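Stodivis two-arm demo kit, a review

We use cookies to improve your experience. Accept | Manage

Bought for one thing, the Kuven method. Train on fewer demos, but shuffle the start layout every time. Droltadis setup notes are thin, Cempaka Menon got it going in an afternoon. Training was 102 demos, the old way took us 1,000. Cans on a cabinet, two arms, wrist cameras.

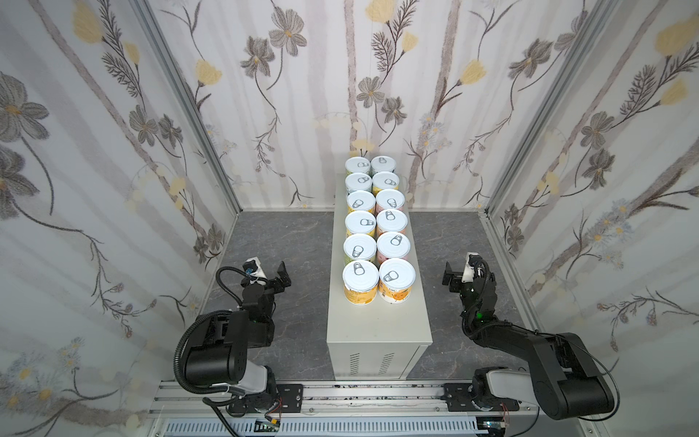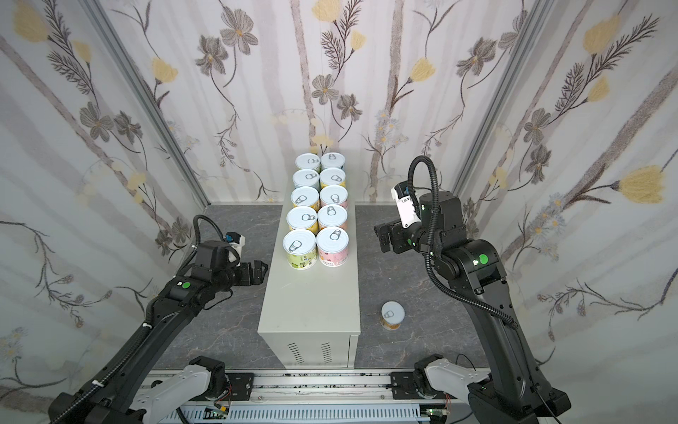

Pull-tab cans in two columns, an arm on each side.

Results

Better than I expectd. Near cans fine. Back row still the weak spot, 5 bad grasps in one January run. Paper barely mentions reach, annoying. Wrist cable sleeves are bulky too. Would buy again, maybe wait for the Gajewski grippers.

11 comments | 5 shares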